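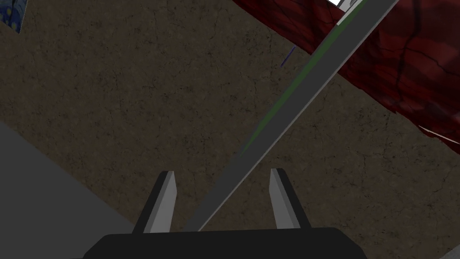

Figure 2. Simulated view from behind the gripper during the rod task, fingers open on either side of the rod, before contact.

4.2 The open day as a test condition

Our lab runs were tidy, and we had begun to trust them. On 18th September the simulator was put on a large screen at the Rasell open day, where visitors could pick a start position for the arm and watch the Bramance controller try to close on a thin gray rod (Figure 2). The plan called for 100 trials. We logged 16 before lunch, most of the morning having gone to questions about whether the robot could fold shirts. It cannot.

Visitors turned out to be better adversaries than our random sampler. Left to itself, the sampler picks starts near the middle of the workspace, where the controller is at its best. Children went straight for the corners. Two of the starts they chose do not resemble anything in our training set of 2,484 episodes, and in both the gripper stopped with its jaw open and stayed that way until the time limit. Several adults took this for caution and praised it. We scored both as failures.

The floor drew more comment than the controller did. Its cracked, mottled texture was picked from the Clonatine library to make edge detection harder, and one visitor asked when we planned to have it repaired. The dark red surface in the background plays the same role. Neither affects the physics, and the policy is given no labels for them.

We report the open day trials separately from the lab trials in Section 5. The start positions were not drawn from any distribution we could write down, and the audience was allowed to shout advice. None of it reached the controller, although it did reach the operator, who restarted one trial early. That trial is excluded. A repeat under the Pritchard protocol, with the same starts and no audience, is planned for January.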